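Breakfast at One Table: A Study of Small Appliances and Shared Morning Space

Student project report, Home and Living Design, second-year studio
Written by Kimie Yagi

How the project started

I should say at the beginning that I did not set out to write a whole report about toast. Our studio brief this term asked each of us to choose one everyday activity, follow it closely for a few weeks, and come back with suggestions for how the room around it could work better. My classmates chose some very grand things (one of them is redesigning a laundry for an entire apartment block, and I admire her stamina), while I kept coming back to breakfast. It is the meal I like best, and it is the one most of us eat half asleep, so any little awkwardness in the room shows up right away.

My grandmother had a kitchen where the toaster lived on top of the refrigerator. Every morning she reached up, brought it down, plugged it in by the stove, made two slices and put it back up again. She did this for as long as I knew her and never once complained, and I think I only understood how strange it was when I drew it out as a diagram for my first studio review. The line on the paper went back and forth across her kitchen like a shoelace. My tutor laughed and said there was my project, and so there it was!

What I wanted to find out

I wrote my question down in my notebook in several versions before I was happy with it. The one I ended up with was this: when people share a table in the morning, where should the toaster go, and what does it need near it? Behind that sat a few smaller questions that I kept adding to as I went. Does it help to have the plate out before the bread goes in? Do people stand or sit while they wait? What happens to the crumbs? And how far will a person reach across somebody else's breakfast before it starts to feel rude?

I decided early on to leave coffee out of it. Coffee is a subject all its own, and a student with more time and stronger nerves is welcome to it. I also left out cereal, eggs and anything that needs a pan. Bread, a toaster, a plate, a knife, something to spread and a place to sit was quite enough to be going on with.

How I went about it

The project had two parts. In the first part I asked people to keep a toast diary, a single sheet of paper with a few lines for each breakfast. They wrote down where they made the toast, where they ate it, and anything that annoyed them. I handed the sheets out in the dining hall at Demness House, where I live, and through the Sugiyama housing office, which was kind enough to leave a stack by the mailboxes. In the end 119 people filled in at least one line, and between them they recorded 544 breakfasts. I typed every one of them into a spreadsheet myself, which took most of a long weekend and a great many cups of tea, and I would do it differently if I had to do it again – a form on the phone would have saved my wrists.

In the second part I set up a breakfast table in the furnished room on the ground floor that our department shares with the Stoltano workshop. I tried the toaster in 11 different positions over the course of March, always with the same kind of bread and the same plates, and I invited people from my year to come and have breakfast there between seven and nine in the morning. I sat off to one side with my notebook and tried hard not to be helpful. That was the most difficult part of the whole project for me, as anyone who has eaten at my house will know.

What the diaries said

The diaries were a joy to read. People were far more candid about toast than I had expected, and some of them drew little pictures in the margins. The most common complaint by a long way was having to carry hot toast from one place to another. Many people make their toast at a counter and eat it at a table, and somewhere between the two the butter gets left behind. One person wrote that she had walked to the counter and back so often one morning that she ended up eating standing next to the toaster, and on the next line, for the following day, she had simply written "same."

Crumbs came second. I had assumed people would mind the crumbs that fall out of the bottom of the toaster, but it was mostly the ones that come off the toast on its way to the plate. They fall wherever the hand passes, so the further the plate is from the slots, the longer the trail. Dark tables hide them until you put your sleeve down. Pale shiny ones show every single crumb, but they wipe clean in one go, and several people said they preferred that in the end.

The third thing was the cord. A toaster cord is usually short, and the outlet is usually in the wall, and a dining table is usually in the middle of the room. I had quite a few notes about cords stretched across the place where a person would like to put their elbow. One family in the Sugiyama building had moved the whole table up against the wall to solve this, and then found that one of the children had nowhere to sit.

What I saw at the table

The waiting was what interested me most. At home you might wander off while the toast is in, but at a shared table people stay, and they watch the slots. They talk a little. If there is a chair right there, they sit down in it, and once they have sat down they are much more likely to eat at the table and finish their toast in company. I had not thought of a toaster as something that gathers people, but it does so in a quiet way, rather like a small fire.

When I placed the toaster in the very middle of the table, everyone could reach it, which sounded ideal on paper. In practice it stood between people like a low wall, and they leaned around it to talk. When I put it at the far end, the person sitting nearest became the toast maker for everyone else, and that person did not always want the job. The corner nearest the door was worse again, as latecomers reached for it over the shoulder of whoever was already eating. 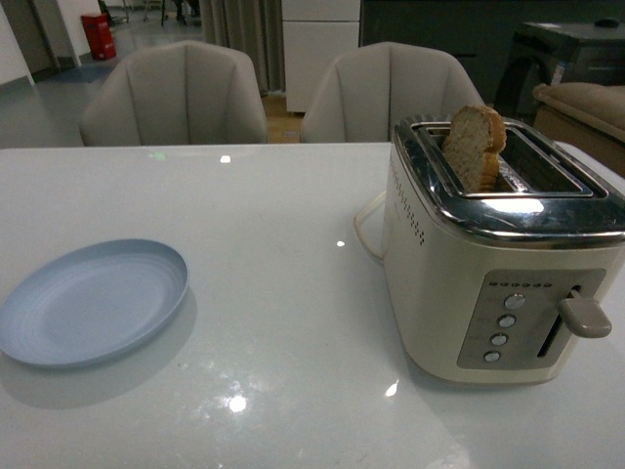

My favorite arrangement puts the toaster toward one side of the table, with the middle kept open for plates and conversation. It asks very little of the person using it. The plate waits on the other half of the tabletop, already out before the toast is wanted, and the bread has only a short trip to make. With a two-slot toaster you can do a single slice on the left, leave the other slot empty, and still have it standing high enough above the chrome to be taken hold of by the crust. I liked the chairs here too, the light gray ones with the rounded backs, which make a person want to settle in for a while. I also came around to the glossy white top, even though it picks up every ceiling light in the room.

The cord still bothers me in this arrangement, and I won't pretend I have solved it. Letting it come out behind the toaster keeps it away from the plates, and that is already a good deal better than having it run past somebody's jam. In my drawings I have added a small outlet under the table edge. The workshop people at Stoltano looked at my drawing and told me kindly that it would need a floor box as well, so I have added that to the section drawing, with a question mark.

My suggestions for a shared breakfast table

Put the toaster to one side, within an arm's length of at least one chair, and turn the controls toward the people who will be using them. Keep a stack of plates on the same table. Choose a pale surface that can be wiped, and keep the cloth close by (in the diaries it was nearly always at the sink, at the other end of the room). Leave some bare space next to the toaster for the bread bag, which takes up a surprising amount of room and always ends up on top of somebody's newspaper.

For the chairs, I would go for soft backs and no arms, so that people can slide in sideways while their toast is still going. I have drawn a version with a bench on one side as well, which my tutor likes better than I do. It seats more people, but the one in the middle is stuck there until the others have finished, and at a quarter to eight in the morning that can be a serious matter.

I have also included a sketch for a shallow tray, which I am calling Unesis in the drawings. The toaster stands on it and the plate fits beside it, with a low lip all the way around to hold the crumbs. I have made 3 cardboard versions so far. The first was too small for the plate, and the second was so large that it took over the table, but I have real hopes for the third. If there is time before the final review I would like to make it in birch, with the corners rounded enough that a sleepy person can bump into them without waking up all the way.

Thanks

I want to thank everyone at Demness House who filled in a diary sheet, and particularly whoever it was that buttered theirs. Thank you also to the housing office for all the photocopying, and to my classmates, who came in early and ate a great deal of plain toast on my behalf. The diaries and the plan drawings are in the blue folder in the studio, on the shelf by the window, and anyone is welcome to read them as long as they go back in the same order.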